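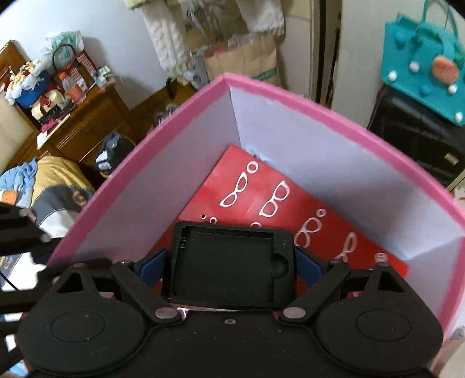
Black tray, pink-rimmed box, bedroom clutter

About Plorkier

Plorkier is a small firm in Skastden with one question: can a machine do the chores yet? We get asked it at weddings. The short answer is no, the longer answer is "which chore, and how long have you got?", and the rest of this page is the longer answer.

We began in the back half of a unit on the Ernwood estate, after Emil Rainer left a job programming welding arms and Urs Fankhauser left one repairing dishwashers. Emil believed a robot that could place a weld all night without complaint could surely put things in a box. Urs had spent his working life looking at what people put in dishwashers and was less sure. They still hold these positions and share a desk.

There are now 7 of us. We work for firms who make household machines, or would like to, and who want somebody outside the building to try the thing before the brochure is printed. We also take on shop-floor jobs: packing, sorting, fetching the part from the bin where the part is supposed to be.

What we test

Tidying, mostly. Putting things into boxes and taking them out again takes up more of our week than anything else, and it's the job clients most often tell us has been solved. It has been solved for identical objects on a clean bench under good lights. Homes have bags hanging on everything and shoes where the feet left them.

Our standard trial is 50 attempts at one chore, in one room, with nothing cleared away first. A pass is a pass only if you would not have to go round afterwards and do it again. Dropping a thing neatly counts as dropping it.

Where we have got to

Flat, stiff objects with an edge to hold are going well. Gadgets with shiny tops are middling. Cloth is a long-running embarrassment to the whole trade. Lids we would rather discuss in person.

Two grippers working in the same box should be twice as good as one, and on some afternoons they are. On others they are like two people being polite in a doorway. Keeping them out of each other's way, and off the side of the box, is most of what Urs is working on at present. 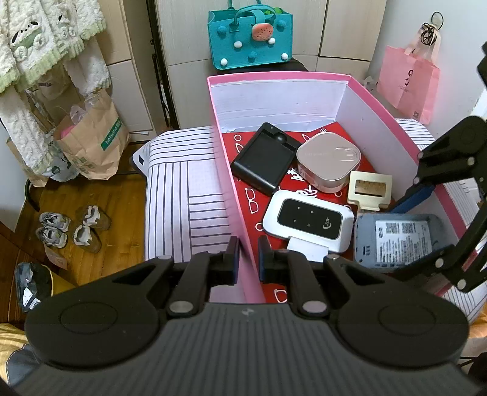

Page last changed: 19/01/2020

Working with us

Send us a few lines about the chore. Please describe the room it happens in as well, including the parts you would tidy before visitors came. Trials are run at Ernwood or at your place, and the written report has the failures at the front. One client, Schnyder, asked in December if they could go at the back. They are in an appendix now, and the appendix comes first.

We don't sell robots, lease robots or have a view on when you can stop hoovering. Emil's view is soon. He has 2000 notes on the subject in a folder called Nearly, and will read you some if you come by before lunch.

Visitors are welcome by arrangement. Ring the side bell, as the front one was part of a trial.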